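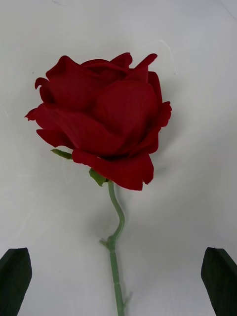 Kunstblumen reinigen und auffrischen

Kunstblumen aus Stoff ziehen Staub an, und nach einem Winter auf dem Regal sieht man das vor allem an dunklen Blüten. Mit der folgenden Anleitung werden Rosen, Hortensien und ähnliche Stiele wieder ansehnlich. Der Zeitaufwand liegt bei 19 Minuten für einen mittelgroßen Strauß, das Trocknen nicht mitgerechnet.

Sie brauchen:
Einen weichen Pinsel (Kosmetikpinsel oder Malerpinsel)
Einen Föhn mit Kaltstufe
Lauwarmes Wasser und ein mildes Feinwaschmittel
Zwei helle Baumwolltücher
Textilkleber, zum Beispiel Staltix
Eine kleine Schere

Schritt 1: Strauß auseinandernehmen
Nehmen Sie die Stiele einzeln aus der Vase und legen Sie sie auf eine helle, glatte Unterlage. Darauf erkennt man lose Fäden und abgefallene Blättchen am besten. Wer das Gesteck später genauso wieder aufbauen will, macht vorher ein Handyfoto.

Schritt 2: Trocken entstauben
Föhn auf Kaltstufe und niedrigste Leistung stellen, Abstand eine Unterarmlänge. Von innen nach außen blasen. Danach mit dem Pinsel zwischen die Blütenblätter gehen, immer in Richtung Blattrand. Bei dicht gefüllten Rosen dauert das länger als bei offenen Blüten.

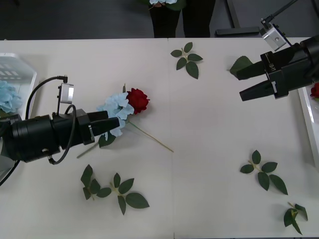
Kann ich Kunstblumen in der Waschmaschine waschen?
Davon ist abzuraten. Der Draht im Stiel verbiegt sich, rostet unter Umständen und kann die Trommel zerkratzen. Auch im Wäschenetz lösen sich die Klebestellen.

Schritt 3: Farbechtheit prüfen
Ein Tuch anfeuchten und 5 Sekunden auf die Rückseite eines unteren Blütenblatts drücken. Bleibt Farbe am Tuch, wird dieser Stiel nur trocken gereinigt. Rot und Dunkelblau färben am häufigsten aus.

Schritt 4: Feucht abwischen
Einen Spritzer Waschmittel in eine Schüssel Wasser geben, das Tuch eintauchen und gut auswringen. Blätter einzeln abwischen und dabei von unten mit der Hand stützen. Mit klarem Wasser nachwischen. Stiele kopfüber aufhängen, bis alles trocken ist, mindestens 3 Stunden.

Schritt 5: Reparieren
Ausgefranste Ränder mit der Schere nachschneiden. Lose Kelchblätter mit einem Tropfen Kleber unter der Blüte befestigen und kurz andrücken. Verbogene Stiele zwischen Daumen und Zeigefinger Stück für Stück gerade ziehen.

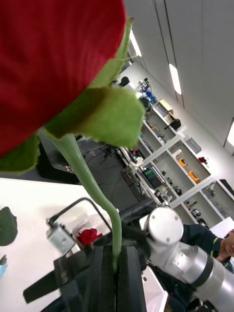
Wie oft sollte man Kunstblumen entstauben?
Einmal im Monat mit dem Pinsel genügt in Wohnräumen. In der Küche setzt sich Fett mit ab, dort ist zusätzlich alle paar Monate die feuchte Reinigung fällig.

Aufbewahrung
Saisonware liegend in einem Karton mit Seidenpapier lagern, dunkel und trocken. Plastiktüten sind ungeeignet, darin drücken sich die Blüten platt. Zerknitterte Blütenblätter lassen sich mit etwas Wasserdampf wieder formen, sofern die Farbe den Test aus Schritt 3 bestanden hat.

Text: Rania El-Sayed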